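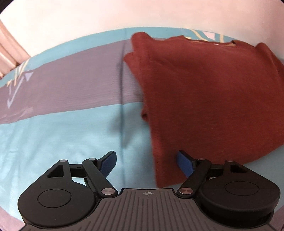 Who is joining the Sernano Tirari as the club's new point guard for the rest of the season?

Lilibeth Manalo, who has signed a two-season contract and will wear number 25 when the team comes home on Thursday night.

FOR IMMEDIATE RELEASE

Sernano Tirari sign veteran guard Lilibeth Manalo

SERNANO, December. The Sernano Tirari women's basketball club is very happy to share that Lilibeth Manalo has agreed to a contract covering this season and the next. She passed her physical this week and has already been through her first full practice with the team, at the end of which she stayed on the floor for a good long while signing shirts for the youth squad, who had been waiting in the bleachers since the end of school.

Manalo comes to us from Villaseñor, where she played 148 games over five seasons and scored 1,958 points, the second-highest total in that club's history. Many of our longtime fans will remember her well from the playoff series two springs ago, when she made life very hard for us on our own court (we have forgiven her, or most of us have). She was the captain at Villaseñor for her last 2 seasons there.

"I always liked playing in this building, even when everybody in it was yelling at me," said Manalo. "My family is a short drive away now, my parents can come to the home games, and Coach was very clear about what she wants from me. I'm here to pass the ball and get people good shots."

Head coach Rosário Rebelo has been hoping to work with Manalo for quite some time, and first spoke with her about a move last summer.

"Lilibeth sees the floor as well as anyone I have coached," said Rebelo. "We have a young group, and they have played some lovely basketball this fall, but we have let a few leads slip late in games. She has been in those last few minutes many times. I expect she'll come off the bench to start with while she learns our sets, and then we'll see where we are after the holidays."

The financial terms of the contract will not be released, in keeping with club policy.

Thursday's game against Isent tips off at 7 p.m., with doors opening at 5:30 p.m. Manalo will be at the merchandise table by the east entrance for the first half hour to say hello and sign autographs, and we would love for you to come early and give her a proper welcome. Number 25 jerseys will be on sale that evening in adult and youth sizes. Season ticket holders may bring one guest free of charge, and tickets for everyone else are available at the box office until tipoff.

Reporters who would like to speak with Manalo or Coach Rebelo after the game should contact the club's press office by noon on the day.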